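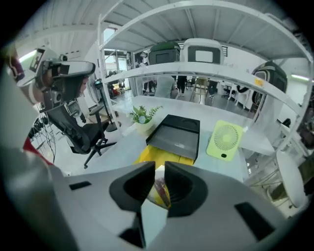 My desk finally has some color on it!

18 September 2019

I've been meaning to write about my white desk for ages, and today's the day. It was so plain when I got it that I kept piling papers on it just to have something to look at. Now I've gone all in on brights, and I love it.

The star is the little square fan. It's lime green (LIME green!) with a round white grille, and it makes me happy every time I sit down. Next to it I keep a black tray with raised edges, which is my landing spot for snacks, keys and whatever else comes out of my pockets. The yellow folder lives under the tray, so I can always find it. It holds the receipts from our June trip to Andia, all 30 of them, and I still haven't added them up.

Then there's the potted plant at the back, with its pale blue flower in a white pot. So sweet!

Next up is the white shelving above the desk. A bag or case and other bulky stuff have taken over up there, and I'd love to free up one shelf for books. If you have a good trick for storing bulky things, please leave it in the comments.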